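3.2 Teleoperated demonstrations

Demonstrations were recorded by remote control with the Plolix interface, which maps the operator's hand and wrist motion onto both robot hands. Six operators recorded 364 episodes on a carpeted table backed by a woven screen.
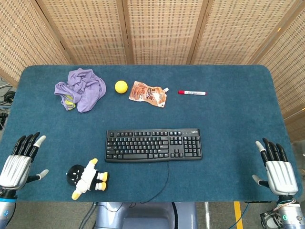

Each operator practiced for up to 37 minutes before recording. Episodes in which an object left the table were dropped. The keyboard stayed at the center, with the cloth, ball, pouch and marker in a row behind it.

Figure 2. Object layout, keyboard task set. 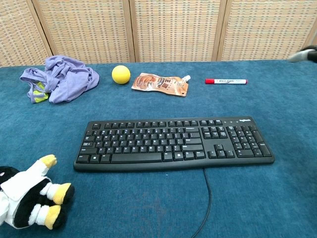
3.3 Hand-guided demonstrations

For comparison, the Rivas arm was moved by hand through the same tasks.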